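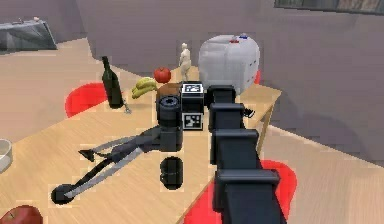
Figure 2. Computer-rendered view of a black robotic arm over a light wooden table, with square markers on the block near its end.

4.2 Exhibitor fees and visitor contact

The second part of the study looks at what exhibitors paid for their space and how many visitors they spoke to. The data come from the exhibition halls of two materials conferences, one held in Plenditz and one in Nyitrai. Both were run by the same organizer, Lirnine, and both used the same price list. This made it possible to compare the halls without correcting for different fee structures. Registration for the Nyitrai meeting closed on 30th April, and exhibitors who booked after that date were left out of the analysis.

Contact was measured with badge scans. Each exhibitor was given a handheld scanner and asked to scan every visitor who stayed long enough to ask a question. Repeat scans of the same badge at the same booth were counted once. After cleaning, 559 contacts remained from the Plenditz hall. The Nyitrai scanners lost part of the first morning when the hall network failed, so the totals for that hall are used only to rank booths within it and are not compared directly with Plenditz.

Exhibitors could choose between a shared table, a corner booth and a full booth. The full booth cost 3000 euros and came with a one-page profile in the program book, a logo on the conference website and passes for two staff members. The shared table carried no printed profile. We had expected the full booths to have the most contacts in both halls, and in Plenditz they did. In Nyitrai the corner booths ranked higher. The floor plan offers one explanation: the corner booths there stood next to the coffee service, while the full booths were placed along the wall opposite the poster area.

To separate the effect of position from the effect of price, booths were grouped by their walking distance from the nearest coffee point. Within the nearest group, the type of booth made little difference to its rank. Farther away, the larger booths did better than the tables. Small companies that can only afford a table may therefore gain more by asking for a good position than by moving up one price level – provided the organizer lets them choose. Lirnine assigned places in order of payment, which favored companies with quick internal approval.

The printed profile was harder to assess. Exhibitors were asked in September whether any later inquiry had mentioned the program book. Most could not say. Only a few kept a record of how a new customer had first heard of them, and those who did used the Lovirura contact form, which has no field for printed material. We therefore make no claim about the value of the profile.

Badge scans also say nothing about the quality of a conversation. A student collecting pens and a purchasing manager each count as a single contact, and some exhibitors admitted that they stopped scanning when the booth was busy. The counts for the most popular booths are probably too low for this reason. Section 4.3 uses the follow-up interviews to look at which contacts led to a sample request or a quotation.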